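3.2 Cell setup and upkeep

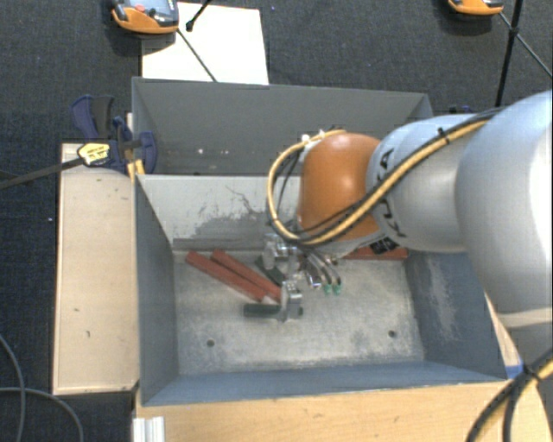

Figure 4. The Kullar bin-picking cell during a picking run.

Most of the hours booked to this project went into upkeep, a word that appears nowhere in our grant proposal. The cell was assembled in April at the Hartley lab and taken over from an earlier sorting study together with its habits. The first of these was drift. A bin that moves by a few millimeters between calibration and picking makes a good planner look foolish, and ours did so for 6 weeks before we stopped blaming the planner. The bin is now held by a bar clamp at its left rear corner (Fig. 4), with a wooden board standing along the left side, and its position is checked against the fixture before each block of trials. We tried a purpose-made bracket from Dollton first. It was beautifully machined and fitted a different bin.

Cable routing was the second source of lost time. The yellow and black cables follow the outside of the arm past the orange wrist joint, tied together along the way, and the slack at the joint is a compromise. Too little and the wrist faults near the end of its travel – too much and the loop finds the divider wall. Kalevi Kallio set the present length by hand and has asked that it be left alone. The ties are inspected after every 2000 picks and replaced whether or not they look tired.

Gripper maintenance follows the same interval. The fingers are wiped, the hose fittings are pushed home, and the Clillum driver is restarted, a step we cannot justify in theory but have stopped omitting. Wear on the bin floor was left untreated, as the patchy gray metal is a fair test for the depth filter and repainting it would have flattered our results. A full service, including recalibration, takes 9 minutes when the clamp has held.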